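Recording demonstrations on a two-arm robot: a working method

Last updated in May by Declan Ruawai

These notes cover recording teleoperated demonstrations in an ordinary living space with a two-arm robot, one camera at the head and one at each wrist. They assume the arms are already calibrated and the leader controls are working. If they are not, go through the Grestley setup page first.

The figures come from our own household set, which holds 486 episodes across 3 tasks. Yours will differ, but the order of work should be the same.

1. Write the task down before you touch the robot

One sentence is enough. "Pick up the cup and place it in the bowl" is a task. "Tidy the table" is a heading with several tasks under it, and each of them needs its own sentence and its own folder.

Agree on where an episode starts and where it ends. Ours start with both grippers open and end when the object has been released and the arm has moved clear of it. Anatole Chauvin and I recorded the first batch with different ideas about the ending and most of it had to be trimmed by hand.

2. Set out the table

Begin with one object. A single cup on a bare tabletop is a good first task, and it shows up problems with the controls that are hard to spot on a crowded table.

Leave the rest of the room as it is. Shelves, jars and furniture in the background are useful to the model later on, provided they change from one session to the next. Do check that nothing is standing where an elbow will swing.

Look at the cables at this stage too. Each wrist cable needs a loop with enough slack for a full turn of the wrist, and it should fall down the outside of the arm. 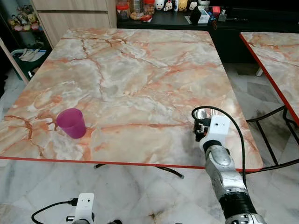

3. Check every camera view

Open all the camera streams side by side and move each joint slowly through its range. From the head you want the whole working area of the table. From the wrist you want both fingertips, with clear space beyond them.

Do the wrist check over the floor as well as over the table. Polished tiles throw back light from windows and lamps, and a patch that looks harmless from standing height can be very bright at the wrist. 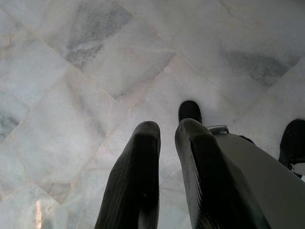 Lock the exposure once the views are right. Automatic exposure will drift as the arm passes over lighter and darker surfaces, and the model will see that drift as part of the task. If the daylight changes a lot, stop, set the exposure again and start a new session folder.

Write the following in the session notes:

Operator's name
Task sentence
Time of day
Lights on or off
Anything moved since the last session

4. Record in short blocks

Record 3 practice episodes and delete them. Then record in blocks, with a proper break between them. Tired operators hesitate, and a hesitation is copied as faithfully as a good grasp.

Keep the movement steady. Approach, pause only if the task needs it, close, lift. If you miss a grasp and recover cleanly, keep the episode and tag it "recovery". If you miss and have to reset by hand, discard it.

Move the object a little between episodes. Didier Marchal marks a grid on paper and works through the squares in a shuffled order, which gives better coverage than moving things by eye. Turn the object as well if it has a handle or a spout.

5. Move on to tools and metal objects

Once you have 100 usable episodes of the simple task, add something harder. Spoons and steel bowls are worth the trouble. They reflect the room, they slide on a smooth top, and a spoon can turn in the jaws if it is held too near one end.

Decide how the tool is to be held and stick to it for the whole block. If you want the model to learn two grips, record two blocks and label them separately.
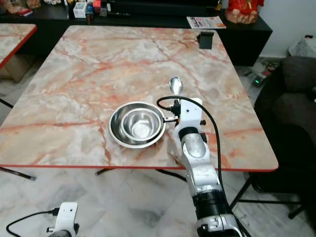
Spoon held upright in the right gripper, beside the nested steel bowls.

Close the gripper on a spoon more slowly than you would on a cup. Lower the closing force if your controller allows it, and check the fingertips for wear at the end of the block.

6. Review on the same day

Watch everything back at double speed while you still remember the session. Reject an episode if a stream has dropped frames, if a person's hand comes into view, or if the ending doesn't match the one you agreed in step 1.

Have a second person go through a sample. Agathe Caron checks mine on a Thursday and usually finds a few I would have let through.

7. Name and store the files

Use task, session, operator and episode number, in that order, with no spaces. Copy the session notes into the same folder. Keep the rejected episodes in a separate folder until training is finished, as they are handy for testing a filter.

Related pages: Grestley arm setup; Replacing gripper fingertips; Writing session notes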